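Keep the Pantry Door

My mother-in-law's house in Pirby was built with a pantry the size of a closet. It has a door, a light on a string, and shelves up to the ceiling. When she sold the place last October, the first thing the buyers did was ask a contractor what it would cost to take the pantry out. They wanted the room for a bigger refrigerator.

I think they made a mistake, and I think a lot of people are making the same one.

A pantry is a cheap thing. It has no motor and no filter to replace. The one in Pirby held flour, rice, beans, onions, jars of tomatoes, and a bucket of potatoes, and in 20 years the only repair it needed was a new hinge. I paid for the hinge myself. It cost less than lunch.

Kitchens sold now put nearly all the food in the cold. Potatoes go in there, and bread, and unopened bottles of ketchup. People run out of space and decide the refrigerator is too small, when half of what's in it would do fine on a shelf.

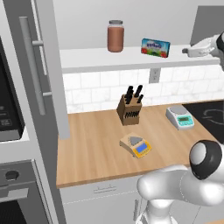

The other trouble is that food in a deep refrigerator gets lost. I cleaned mine out in the spring and found 2 open jars of the same mustard and a bag of carrots that had gone to liquid. In a pantry with narrow shelves you see what you have. My friend Leokadia Pawłowska keeps hers one can deep on every shelf and has done so since her children were small. She buys less than I do, and she feeds more people.

I know the arguments on the other side. Floor space costs money, and a closet full of beans is floor space. Songül Uysal, who designed kitchens for years before she retired, told me that buyers walk past a pantry and stop at the appliances. She put pantries in her drawings and clients crossed them off. One couple, she said, crossed it off and then called her a year later to ask where other people keep their onions.

Summer heat is a fair objection too. A pantry on a south wall in a warm place will sprout your potatoes in a week. Put it on the north side, then -- builders used to know this -- and cut a vent low in the door.

I'm not asking anyone to give up the refrigerator. Milk and meat belong in it. But if you are about to remodel and there is a pantry in the way, live with it for a winter first. Fill it up. Move the potatoes and the ketchup out of the cold and see how much room you already had.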